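Perguntas frequentes - Programa Petus para pequenos negócios de bairro

Atualizado em junho

O que é o programa Petus?

O Petus é um programa de apoio para pessoas que já têm um pequeno negócio em Gristville, ou que querem abrir um. Oferecemos formação, acompanhamento individual e um crédito pequeno, sem garantia de imóvel. Até agora passaram pelo programa 324 negócios, a maior parte com uma só pessoa a trabalhar.

Quem pode fazer a inscrição?

Qualquer pessoa maior de idade que mora ou trabalha em Gristville. Não pedimos diploma. Também não é necessário ter a empresa registada no dia da inscrição, mas o registo deve estar feito antes de receber o crédito.

Eu trabalho em casa e vendo só a conhecidos. Isto conta como negócio?

Sim, conta. Muitos participantes começaram assim, com encomendas por telefone e um caderno de contas. Na primeira conversa vamos perguntar quanto vende por mês e quanto gasta. Se não sabe os valores exatos, traga o que tiver: recibos, mensagens, extratos do banco.

Quanto tempo dura a formação?

São 11 sessões, uma por semana, sempre na quinta-feira às 18h30, no edifício Kouris. Quem falta a mais de duas sessões pode terminar no grupo seguinte, sem fazer nova inscrição. 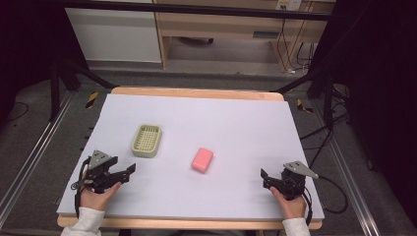 Texto: Mathis Gautier | Revisão: Uchenna Ekpo

Que temas são tratados nas sessões?

Tratamos do preço, do registo, dos impostos, da relação com fornecedores e da venda em lojas de outras pessoas. O tema do preço ocupa três sessões e é o que recebe mais perguntas. Muitos participantes não incluem as suas próprias horas no custo do produto, e depois é difícil corrigir o preço com clientes antigos.

Quem dá o acompanhamento individual?

Cada participante tem um mentor durante seis meses. Os mentores são comerciantes da cidade com negócio aberto. Neste momento, Vinh Giáp acompanha os negócios de alimentação e Conall Daly os de comércio e serviços. O primeiro encontro faz-se de preferência no local de trabalho do participante, os outros podem ser por telefone.

Como funciona o crédito?

O crédito é dado pela cooperativa Zondale, que é nossa parceira. A Petus prepara o pedido consigo, mas a decisão é da cooperativa - nós não podemos prometer o resultado. No último ano foram aprovados 107 pedidos. A resposta chega por carta e por correio eletrónico.

Posso usar o crédito para pagar dívidas antigas?

Não. O crédito serve para equipamento, materiais, renda de um espaço ou registo da empresa. Se tem dívidas, diga logo na primeira conversa. Ter dívidas não impede a inscrição na formação.

O programa tem custos?

A formação e o acompanhamento são gratuitos. Pedimos só uma caução pequena pelo manual, que é devolvida no fim.

A formação é dada em que língua?

Em português e em inglês, em grupos separados. No formulário deve indicar o grupo que prefere.

Como faço a inscrição?

O formulário está disponível na receção do edifício Kouris, de manhã. Também pode pedir que o enviemos por correio eletrónico. Depois de o receber preenchido, Valentin Lecomte telefona para marcar a primeira conversa. Para esta conversa traga um documento de identificação e um comprovativo de morada ou de trabalho em Gristville.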